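How to Stack Coupon Codes on Bedding Without Losing Your Mind
Last updated 6/4/26
33 shares | 9 comments

Home stores love a coupon code the way my aunt loves a group text. There is always another one coming, and it always expires at midnight. 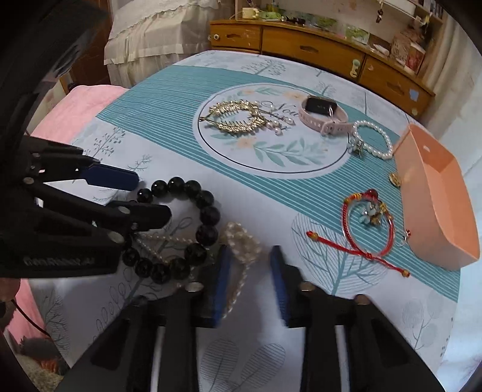 Most shops let you combine at least two discounts if you enter them in the right order. I'll use a sheet set from Nivik, my usual haunt, listed at $100.

1. Put everything in the cart and walk away. Leave it overnight while signed in. A "You forgot something!" email often shows up by morning with a code in it.

2. Read the fine print. Look for "cannot be combined" and "select items only." Select items means the mustard ones.

3. Enter the percentage code first and the flat-dollar code second. Fifteen percent off $100 is $85, and a $10 code brings it to $75. The other way around you pay $76.50. Some checkouts choose the order for you — Skokel does, and you can guess which way it goes.

4. Check the shipping threshold again. Codes can drop you under it, and now your bargain pillowcases cost $9 to mail. Add a washcloth if it's cheaper than the postage.

5. Take a screenshot of the final total. I once argued with a chat window over a $269 curtain order and won on the strength of one screenshot.

If a code fails, retype it by hand. Pasting tends to bring along a blank space, and checkout boxes are fussy about it.

For big orders I wait until November, when even Zamora marks down its duvets.

Posted by Gwendolyn Lindqvist
Share this post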